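Old desktops: what to do with the ones in the cupboard

The repair table at Stidwood has had a lot of old desktop towers through it this spring, and most of the questions have been the same ones. Is it worth opening up? Can I put more memory in it? What do I do with it if not? This item tries to answer those in one go, so that people can have a look at home before they carry a heavy machine across town. The next session is on 7th May, in the usual room, and we have kept the long bench by the window free for computers.

First, find out what you have. There is normally a sticker on the back or side of the case with a model number. Write it down before you do anything else, because the maker's support pages are arranged by model and so are most of the spare parts listings. If the machine still starts, look in the system settings and note how much memory is fitted and how full the drive is. Copy off anything you want to keep. We can help with that at the table, but copying takes a long time and it is better done at home overnight.

Then shut it down properly, switch off at the wall and pull out the mains lead. Hold the power button in for a few seconds afterwards. Lay the tower flat on a table with the removable side facing up. On most office machines the panel comes off with a latch or a couple of thumbscrews, and on older home ones you will need a crosshead screwdriver. Touch bare metal on the case before you touch any of the boards, and do it again each time you come back to the job. Don't work on carpet.

Expect dust. A soft paintbrush is good enough for most of it, and a can of air will do the corners. Hold the fan blades still with a finger while you blow them out. We don't recommend the household vacuum cleaner.

Memory is the part people most often want to change, and it is the easiest. The modules are long narrow boards with a row of chips on them, and they sit in slots with a clip at the end. Press the clips outwards and the module should lift enough for you to take it by its edges. Keep your fingers off the contacts.
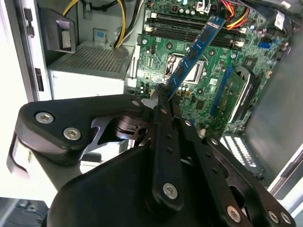

A memory module over the motherboard, with the processor socket and the slots behind it.

Before you buy anything, check which type your board takes. Modules of different generations have the notch in a different place and will not go in, however hard you push. We have seen a cracked slot come in from someone who pushed. Take the old module to the shop with you, or photograph the label and bring that. Muthu Kartha keeps a tin of modules taken out of scrapped machines and is happy to match one up if he has it. A donation to the tea money is fine.

To put one in, open the clips fully, line up the notch with the ridge in the slot and press down at both ends. It takes more force than people like to use. The clips should come up and close on their own, and if one is left standing open the module isn't home. When a computer beeps at you and shows a blank screen after new memory, a badly seated module is the first thing to check. Unplug it again, take the module out and start over.

If you have two modules and four slots, the manual will tell you which pair to use. On many boards the slots are coloured or numbered for this.

What we won't do at the table is open a power supply.

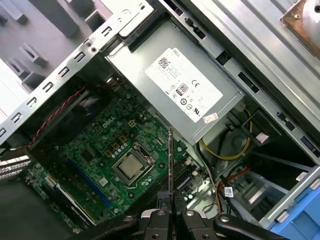 Parts inside the metal box can hold a charge well after the plug is out, and there is nothing in there that can be mended safely on a Stidwood bench. If the power supply has failed, the whole unit is swapped. Read the label before ordering. The wattage matters, and so does the shape - many of the big makers used their own sizes and connectors, and a standard unit will not always fit the case or plug into the board. Hegedűs on the Jillau road will look up a part number over the counter and doesn't charge for it.

The processor is another part best left where it is unless you have a reason to move it. It is held down by a bracket with a lever, and on a lot of boards the pins underneath are very fine. Swapping one for a slightly quicker model rarely makes a difference you would notice. A solid state drive in place of an old spinning one nearly always does, and it is a job of half an hour plus the time to copy everything over. If you only spend money on one thing, spend it on that.

Some machines are past it, and there is no harm in saying so. If yours takes a type of memory that costs more than a newer second-hand computer, or it can't run a system that still gets updates, let it go. Take the drive out first and keep it or have it wiped. We have a bin for loose drives and they are drilled at the end of the session while you watch, if you want to.

Complete towers can be left with us for Fesura, who strip them and sort the boards, metal and cable separately. They collected 314 kilos from us last year, and would like us to reach 400 this time. Please leave the side panels on, tape loose screws in a bag to the case, and don't bring monitors, as there is no room to store them. The van holds six towers per crate and we can't stack them any higher than that.

Bring your own mains lead if you can find it. Screwdrivers, wrist straps and brushes are on the bench, and we would be glad of more small crosshead drivers if anyone has spares.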